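Jimside, Tuesday

Revent says 35 percent of small firms it surveyed never change the password on a new connected device. Revent also sells a password tool, so read on with care.

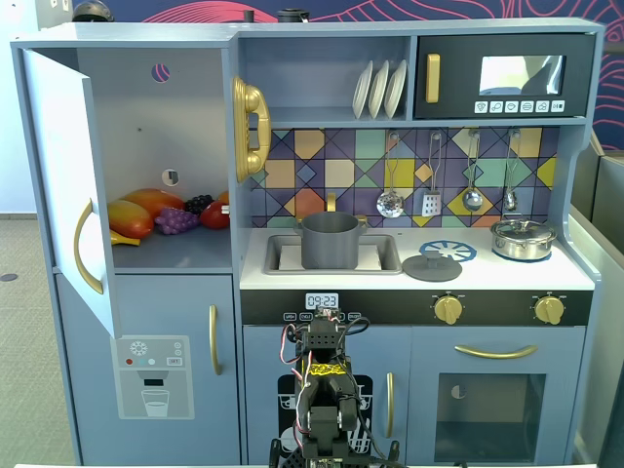
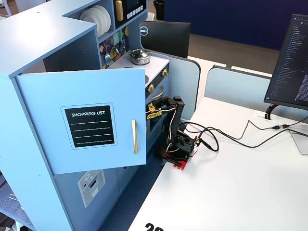
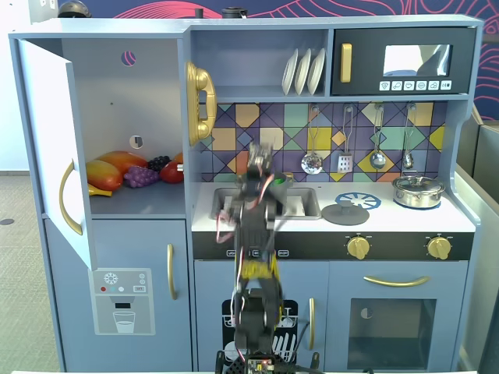 **Category: Cybersecurity / Small Business**

Poritz, which tests security products, asked to see the survey of 2,000 firms. It got seven pages and no question list. Poritz will run its own check over 30 days and publish every answer, with hosting by Mwakalinga.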